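Visite des ateliers de Hudell, en avril

Je suis allé à la journée ouverte de Hudell pour voir le logiciel plus que les machines. Nous étions 18 visiteurs. L'équipe de planification nous a reçus dans la salle 116, où tout se passe d'abord en simulation. Leur outil s'appelle Erkero ; il calcule les trajectoires des bras et il les rejoue ensuite pour la vérification.
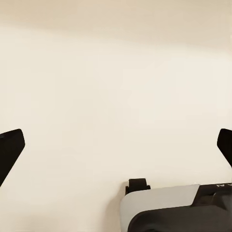 Pourquoi simuler aussi la vue de la pince ?

Le module de perception reçoit ainsi des images rendues du même point de vue que celui de la caméra réelle, et on peut corriger ses erreurs avant de toucher au bras.

Après, on nous a montré le journal d'un essai avec 114 trajectoires, dont 2 refusées par le contrôle de collision. J'ai bien aimé cette partie, même si la présentation était un peu rapide pour moi. Le café était au bâtiment Doucette, de l'autre côté de la cour.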